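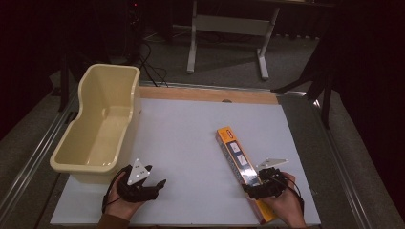

How to Keep a Match Log for Your Sunday League Side

Posted August 20, 2018

Preseason is over, the nets have been found, and half the squad claims to have been running all summer. Good time to start a match log. I've kept one for Sidness Rovers since we lost 6-1 to Durmont and couldn't agree afterward on who had been marking whom.

What you need

A notebook with a cover that can survive a puddle, two pencils, and a substitute who can be trusted to look at the game. Ours is Yeshi Yimer, who writes neatly and holds grudges, both useful.

Before kickoff

Rule each page into four columns: minute, player, event, note. Write the lineup at the top with shirt numbers. If two players turn up wearing 20, settle it now. Use initials for the opposition only if you know their names. Otherwise "tall one" and "other tall one" will do fine.
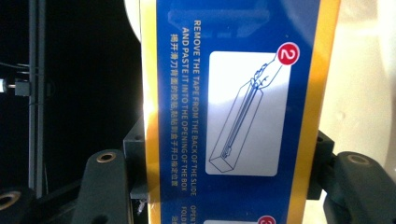
During the match

Log shots, corners, cards, substitutions and goals. Leave passes alone. I tried counting passes against Baxter Town and missed both goals.

Keep the codes short. We use S for a shot, SX for a shot that left the park, and K for a corner. Put a circle around anything that led to a goal. Arguments with the referee go in the note column, one line each, no matter how long they lasted.

At halftime, draw a thick line and swap pencils. Don't show the page to the manager unless asked. Nadiia Lysenko manages ours and has never asked.

After the match

Copy the totals into a spreadsheet that same evening, while you can still read the handwriting. One row per player per match is plenty. Our sheet now holds 437 rows, of which my own goals take up one.

Check minutes played first. It's the column people complain about, usually at training, usually loudly. Our left back has 2,919 and would like that known at Zotham, who released him.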